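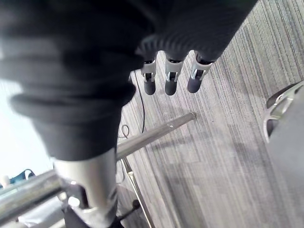 My sister says striped carpet tile is the one floor you should never vacuum in the direction of the stripes, and she said it on the phone this morning before I'd even had coffee. Go across, she told me, and then across again the other way, and stop being lazy about the seams. Fine!

So, May 18, 2023, the day I finally dealt with the floor in the back office at Kaimal. I've been putting it off since we moved in (I did the shelves, I did the windows, I even did the inside of the little fridge, anything but the floor). It's all gray in there, gray and charcoal and a kind of silvery gray, thin little stripes that make my eyes swim if I look down too long. I like it though. It hides pencil shavings like a dream, right up until you kneel on them.

I did it her way, across and across, and the canister filled up twice. Twice! In one room! I also found two paper clips, a mint and the cap to my good pen, which I'd already replaced, of course.

The seams are my real gripe. The stripes don't quite meet from one tile to the next, and once I'd noticed I couldn't stop noticing. I called Flenora and they want 169 dollars to come lift and reset the worst row. I said I'd think about it until June. For that money I could get a rug and a nice lunch.

Cables next. I bought a bag of 23 fabric ties and used 17, and there's still a black cord by the desk that I keep nudging with my foot. My knees are killing me, so it can wait. Soup for dinner, and I'm calling my sister back to tell her she was right about the stripes, though I may leave out the part about the mint.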